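Chapter 7

Setting Up the Cell and Keeping It in Order
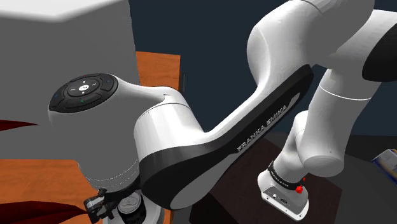 In the first six chapters the arm was treated as a set of joints and lengths. From now on it is treated as a machine that stands in a certain place, is held down by certain bolts and is used by several people during a week. Most of the trouble that students meet in their first laboratory has nothing to do with the mathematics. A bolt is not tight, the tool data are those of an older gripper, or the model of the cell on the computer does not agree with the cell on the floor.

The chapter follows one cell from the first day to its first repair. It is the small handling cell of the teaching laboratory in Brikport, which has one arm with seven joints, one gripper and one bench. The cell was put together in October and has been changed a little each term. Its log book is used many times in the following pages, and some entries are copied with their mistakes, so that the reader can find them.

What you should know before you begin

You should be able to read joint angles from the controller and to move the arm by hand at low speed. You should also understand the difference between the base frame and the tool frame (Section 3.2). If the word "payload" is still unclear, please return to the end of Chapter 5, where it is explained with a simple weighing test.

After this chapter you will be able to check the fixing of a base, enter the data of a gripper, compare a simulated cell with a real one, and write a log entry which another person can follow.

7.1 The base

An arm can only be as exact as the thing it stands on. This sentence is repeated in every course, and still the base is the part which receives the least attention. When the arm moves quickly and stops, the whole load of the stop goes through the foot into the block or bench under it. If there is a small play between them, the tip of the tool will show it much larger.

A short calculation makes this clear. Suppose that the foot can rock by a very small angle, and that the gripper is 900 mm away from the point of rocking. An angle of only one tenth of a degree then moves the gripper by more than one and a half millimetres. For a student who is trying to close two fingers on a thin part, this is already too much.

In the Brikport cell the foot is held by four bolts. The rule for them is simple. They are tightened in a cross pattern, first lightly and then to the full value given in the manual of the arm, and each one is marked afterwards with a line of paint which passes from the bolt head to the foot. If the bolt turns, the line is broken, and this can be noticed without any tool. Look at the lines before you switch on the power. It takes less than a minute.

The cables at the foot need the same care. Leave a free loop behind the plug, and do not let the weight of the cable hang on the socket. A plug which is pulled a little to one side may work for weeks and then fail only in certain positions of the arm. This kind of fault is very tiring to find — we will meet one in Section 7.6.

7.2 The gripper and its data

When a gripper is fitted, two jobs must be done. The first is mechanical: clean the flange, place the pin in its hole, fit the screws and tighten them evenly. The second is done on the controller, and it is easily forgotten. The controller must know the mass of the gripper, the place of its centre of mass and the distance from the flange to the point between the fingers.

If the mass is wrong, the arm will sink or rise slowly when it is released for guiding by hand. If the distance is wrong, the arm will hold its position well, but each turn of the wrist will carry the fingers away from the part. These two signs are different, and a careful user can tell from them which number to look at first.

The laboratory has used two grippers on this arm, an older one from Stevo and the present one from Nikolaidis. Their data sheets give the centre of mass from different reference faces. In the log book you will find that the numbers were once typed in without this being noticed, and the cell worked badly for three days.

7.3 The cell on the computer

Before any new task is run on the machine, it is run in simulation. The laboratory uses a program called Tusex for this, but the advice is the same for any other. A simulated cell should contain the arm on its real mounting height, the gripper which is really fitted, and every large object that the arm could reach. Small objects for handling, such as cans and boxes, may be placed freely, but their size and mass should be measured and not guessed.

A model becomes old very quickly. Somebody moves a cabinet by the width of a hand, and the path which was safe on the screen is no longer safe. For this reason the laboratory measures three fixed distances at the beginning of each term and compares them with the model. If one of them differs by more than 4 mm, the model is corrected before anybody writes a program.

Please keep in mind also what the model does not show. Cables are usually left out. Friction between finger and part is only a number which somebody has chosen. A grasp which holds in the simulation has to be tried again on the bench, at low speed and with a hand near the stop button.

7.4 The log book

The log book is kept beside the controller, on paper. Each entry has the time, the work done, the values before and after, and the initials of the person. "Gripper checked" is not a good entry. "Gripper screws checked, one loose at lower left, tightened, test move repeated, no change in position" is a good entry — the next user knows where to look if the same screw comes loose again.

Exercise 7.1 asks you to rewrite five poor entries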